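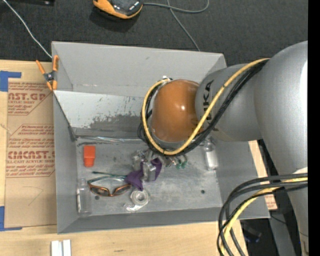 Cloth is the worst thing you can give it, according to one of the second-years, and that is exactly why the team keeps putting cloth in the bin. Anyone can teach an arm to lift a block, the argument goes. A crumpled rag has no proper edges, changes shape the moment you touch it, and hides whatever is underneath.

The bin-picking group at Estrella College has been at this since the autumn, and it is shaping up to be one of the liveliest student projects the engineering block has had in years. The aim is easy to say and very hard to do: tip a jumble of unrelated things into a metal bin, let the arm work out what is there, and have it take them out one by one and set them down somewhere sensible, with no human hands involved between start and finish.

In March they take it to the Irketti Open, the regional student contest for picking and sorting, where each team gets two rounds with objects it hasn't chosen. It will be the first time Estrella has entered!

**A bin full of awkward customers**

The practice objects are a lovely mixed bag. The purple cloth is the star turn, and the arm can spend a good while with its gripper buried in the folds of it. Sunglasses are in there too, tortoiseshell ones with dark lenses, along with small clear glass bottles, a little orange plastic cap or cup and a silver metal ring. Each of them is awkward in its own way. Clear glass is hard for the depth camera, which tends to look straight through it and report the floor of the bin instead. A bottle lying on its side is a different problem from the same bottle standing up. Dark lenses swallow light, and the frames around them are thin enough that a grip a few millimetres out closes on air.

Then there are the walls. The bin has sloping sides, so anything near the edge has to be approached at an angle, and the arm must get its wrist in without knocking the metal. Early on it was so cautious that it wouldn't go near the sides at all and would simply leave things there. The students call these "wallflowers", and a good part of the winter went on coaxing the arm towards them.

The software is called Tuser, and the students wrote most of it themselves. It looks at the bin, proposes a handful of possible grips, scores them and tries the best one. If the grip fails, it remembers roughly where and why, and marks that patch down for the next attempt. That last part is new this term and has made a huge difference -- before it went in, the arm would happily try the same hopeless pinch on the same bottle until somebody pressed stop.

**The numbers so far**

The group logs every attempt. In the first full block of testing the arm made 463 tries at picking something up, and 341 of those ended with the object out of the bin and put down in the right place. For a first block that was well above what anyone had hoped for, and there was a fair bit of shouting in the corridor.

The failures have been at least as useful. Of the misses, 79 involved cloth in one way or another, either because the gripper slid off a fold or because the cloth came up and brought something else along with it. The team groups the second sort under "passengers". Sunglasses are the most frequent passenger by a long way. One student has spent several weeks on a routine that lifts the cloth a little, pauses, gives it a small shake and looks again before carrying on. It is slow, but it is wonderful to watch when it goes right, and first-years have been known to come in at lunch for the purpose.

A second block is under way with the shake routine switched on. The students would like to have about 400 more attempts in the log before they leave for Irketti, which means a lot of evenings. The lab is open to them until nine most nights.

**Who does what**

There are eleven in the group at present, from three different courses. Roughly half came in knowing how to program and hadn't so much as held a spanner, and the rest were the other way round. They swap jobs every fortnight, so everybody gets a turn at the keyboard, a turn at setting out the bin and a turn at the log. Setting out the bin is the popular one. The rule is that things must be dropped in and left as they land, with no nudging, though there is a certain amount of argument over what counts as a fair drop.

Safety training comes first for everyone, and the stop button has its own person during every run. The arm moves at reduced speed in practice. At the contest teams may go faster if they choose, and whether Estrella will is still being debated -- the programmers are keen, the people who had to realign the gripper in the autumn rather less so.

**What happens at Irketti**

Each round lasts twenty minutes. The judges bring a sealed box of objects, empty it into the bin and start the clock. Points are given for each thing taken out and placed cleanly, with extra for anything soft or see-through, and points come off for drops. Teams may not touch the code during a round, though there is a short break between the two when they can change what they like.

That suits Tuser rather well, the students think, as it was never built around a fixed list of objects. Last year's winners, the team from Urkanen, cleared their first bin completely and then came unstuck in the second round on a woolly hat. The Estrella group have watched the recording many times. A woolly hat has been added to the practice box.

Nobody in the group is predicting a win, but they are going in hopeful, and with good reason. A tutor who sat in on a recent session described seeing the arm fish out a bottle that had rolled under a corner of the cloth, with nobody telling it the bottle was there, and said the room went up as though someone had scored.

**Come and see**

The group is holding an open practice in the robotics lab on the ground floor, from four in the afternoon until six, in the week before the contest. The date will go up on the lab door. All students and staff are welcome, and families too, and there will be a chance to fill the bin yourself and see how the arm copes. Small household objects are very welcome, the odder the better, as long as they are clean, not sharp and not precious to you. Old gloves, odd socks and spectacle cases are particularly wanted.

First-years who would like to join after the contest can put their names on the sheet by the lab door. You don't need any experience with robots, and there are no fees. New members begin with the safety session and usually get their first turn at dropping things into the bin the same evening.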